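纺织品整理与养护 第六讲 折皱与回复（课堂讲义）
2020年7月25日修订

6.1 折皱的成因

织物受弯时，外侧纤维受拉，内侧纤维受压。外力撤除后，弹性部分的形变立即回复，缓弹性部分随时间回复，塑性部分保留下来，表现为折痕。三者的比例取决于纤维的分子结构、纱线捻度、织物组织和含水状态。

纤维素纤维的无定形区中，相邻大分子之间以氢键相连。弯曲应力使部分氢键断开，分子链段滑移后在新位置重新成键，形变由此固定。水分子进入无定形区后会降低链段滑移的阻力，所以棉、麻织物在潮湿状态下受压特别容易起皱，干燥后又不易自行展平。羊毛的回复主要依靠大分子的卷曲构象和二硫键交联。涤纶的玻璃化温度高于常规穿着温度，回潮率又低，常温下折痕较浅。 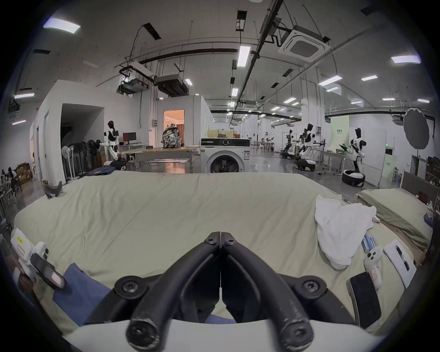

6.2 测量与评定

常用指标为折皱回复角。试样对折，加压至规定时间，卸压后测量两翼张开的角度。卸压后短时间内读取的称急弹性回复角，放置较长时间后读取的称缓弹性回复角。经向与纬向分别测量，报告中一般给出两者之和。

课堂数据（Grarex未整理平纹棉布，调湿后测试）：
经向急弹性回复角 51°
纬向急弹性回复角 66°
两向合计 117°

纬向高于经向，原因之一是该布经密较大，经纱屈曲受邻纱约束。不要把这一结果推广到所有平纹布。斜纹、缎纹的浮线较长，纱线可移动的余地大，同等纱支下回复角通常偏高。

回复角只反映单一直线折痕，与外观评级的相关性有限。成衣与床品另用外观平整度评级，将洗后样品与立体标准样板对照，在规定的光源角度下由多名评定者独立打分。
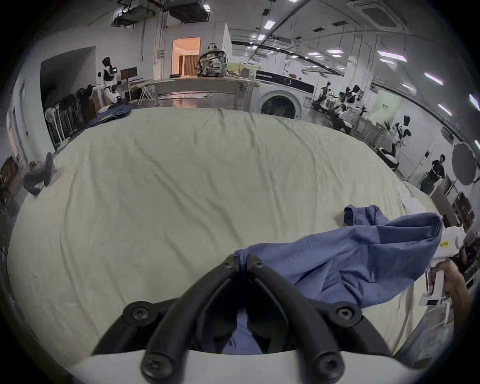 悬垂性与折皱性常被混用，两者须分开。悬垂性描述织物在自重作用下形成曲面的能力，由弯曲刚度、剪切刚度和面密度共同决定，卸去约束后曲面可以完全消失；折皱性描述卸去约束后的残余形变。圆盘法的约束边界是一个圆，褶的数目和形状较有规律。实际拿取衣物时约束往往接近一点，如图中蓝色棉质衣物的一处被捏起，宽大的褶从捏点向外展开，衣身其余部分则散乱地铺在床单上。这类褶在捏点附近曲率最大，残余折痕也应优先在该区域检查。剪切刚度低的织物，褶从捏点展开得更远。

6.3 床品的折痕分布

大幅织物的折痕按来源分为三类。
（1）折叠痕：直线，间距规则，与布边平行或垂直。
（2）甩干痕：短、密、方向杂乱，多见于脱水转速高、装载过满的批次。
（3）铺展痕：铺放时对角牵拉所致，走向与经纬向成一定夹角，幅度大而浅。
第三类多为剪切形变，沿布边方向重新拉平即可消除大部分；第一、二类需给湿加热。
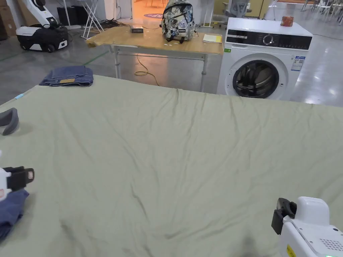

图3 灰绿色床单上的斜向长褶与远侧边缘的细褶

判断类别时先看走向，再看间距，最后看深浅。照片只能用于走向和间距，深浅受光照影响，不作定量依据。

6.4 防皱整理

棉织物的树脂整理利用多官能团试剂在纤维素分子链之间形成共价交联，限制链段滑移。代价是断裂强力与撕破强力下降，耐磨性变差，部分试剂还存在甲醛释放问题。无甲醛路线以多元羧酸为主，需在较高温度下焙烘，织物有泛黄倾向。

工艺窗口由三项控制：轧余率、焙烘温度、焙烘时间。轧余率不均会造成左中右交联程度不一致，成品裁开后各片回复角不同。Kollevgate厂3月的一批坯布共2,026米，复查时即发现此类左右差，处理办法是校正轧辊压力后重新取样。

液氨整理使纤维截面趋于圆形，内应力降低，手感较好，常与低用量树脂合用。

6.5 家用养护中的折皱控制

装载量不宜过满。脱水转速按1,000转/分与较低一档各做一次对照，其余条件不变，晾干后评级。取出后及时抖开悬挂，衬衫类扣好领口第一粒纽扣。熨烫棉织物时含水要均匀，喷湿后静置数分钟再熨，先熨双层部位，后熨单层部位。

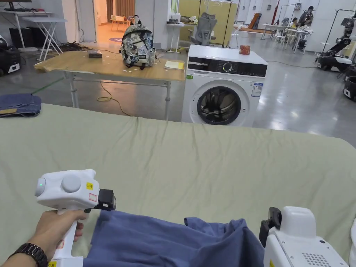
Hipólito Espinoza对本节有不同意见：家用条件下及时取出的影响大于转速，两项放在同一次实验里却不记录出机后的停放时间，结果无法解释。他建议把停放时间列为独立因素，至少取两个水平，并把评级人与操作人分开。

该意见已采纳。实验表格增加“停放时间”一栏，使用Treltell记录表的小组自行加列。

思考与练习
1. 说明棉织物湿态易皱而羊毛相对不易皱的结构原因。
2. 回复角相同的两块织物，平整度评级为何可能不同？
3. Gashi样布经树脂整理后回复角升高、撕破强力下降，试拟一份兼顾两者的试验方案，写明变量与取样位置。

下讲内容：尺寸稳定性与缩水率。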